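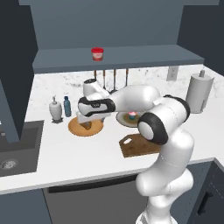 Grendeten Publishes Simulated Kitchen Results for Two Gripper Controllers

Jorport, 2026-02-13 - Grendeten today released the results of a comparison between 2 gripper controllers, tested on the same simulated white arm in a rendered kitchen. The work was carried out at the company's Jorport office under the Paracha project.

Each controller was given 398 attempts at picking food from a countertop set with boards, a plate and common household items. One task placed the gripper above a round orange board holding a piece of food similar to a slice of bread. Starting positions were matched between the controllers, and no settings were changed once the series had begun.

The first controller, supplied with the arm model, completed 385 attempts without touching any other object. Results for the second, developed by Grendeten under the name Jisteo, are given in the full report, together with the log of every failed grasp. The report also covers approach height, closing speed and the effect of nearby objects on the path of the wrist.

Grendeten notes that the figures apply to simulation only. Trials on a physical arm are planned for March - these will use the same task list and scoring rules.

The report and task files are available from the Grendeten press office on request.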